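스쿠비아 탁구 동호회 리그, 내년부터 구장 세 곳으로 늘려

스쿠비아 생활탁구연합은 12월 15일 목요일 정기총회를 열고 내년도 동호회 리그를 세 개 구장에서 나눠 치르기로 했다. 지금까지는 분담 체육관 한 곳에서 모든 경기를 소화해 왔다.

연합에 따르면 올해 등록 회원은 541명으로, 지난해보다 205명 늘었다. 회원이 늘면서 평일 저녁 경기가 밤 11시를 넘겨 끝나는 일이 잦았고, 7월에는 대진이 밀려 2부 경기 일부가 다음 달로 넘어가기도 했다.

새로 쓰게 되는 곳은 다우다 주민센터 강당과 스탄다멕 청소년회관이다. 1부와 2부는 종전대로 분담 체육관에서 열리고, 3부는 다우다, 초심부와 60세 이상부는 스탄다멕으로 옮긴다. 스탄다멕은 건물 2층에 있으며 승강기 공사가 끝나는 대로 사용할 수 있다.
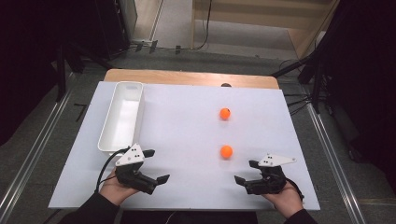
참가비는 그대로 두기로 했다. 다만 시합구는 각 팀이 가져오던 방식에서 연합이 한꺼번에 구입해 구장별로 나눠 주는 방식으로 바뀐다. 슬라멧 응구이 경기부장은 "팀마다 쓰는 공이 달라 경기 전에 실랑이가 있었다"며 "첫 라운드 전까지 세 구장에 같은 공을 갖다 놓겠다"고 말했다.

이동 거리를 걱정하는 의견도 나왔다. 초심부에서 뛰는 에세 라왈 씨는 "퇴근하고 스탄다멕까지 가려면 버스를 두 번 갈아타야 한다"며 경기 시작 시간을 30분 늦춰 달라고 요청했다. 연합은 초심부에 한해 시작 시간을 저녁 7시 30분으로 조정하는 방안을 다음 회의에서 다룬다.

총회에서는 임원 선거도 함께 치러졌다. 주마이 위케 현 회장이 연임했고, 심판부장에는 브람 미힐스 씨가 새로 뽑혔다. 심판 강습은 분담 체육관에서 두 차례 열리며 회원이면 누구나 들을 수 있다.

내년 리그 참가 신청은 연합 사무실에서 받는다. 팀당 선수는 네 명 이상이어야 하고, 한 선수가 두 팀에 이름을 올릴 수 없다. 대진표는 신청 마감 후 각 구장 게시판에 붙는다.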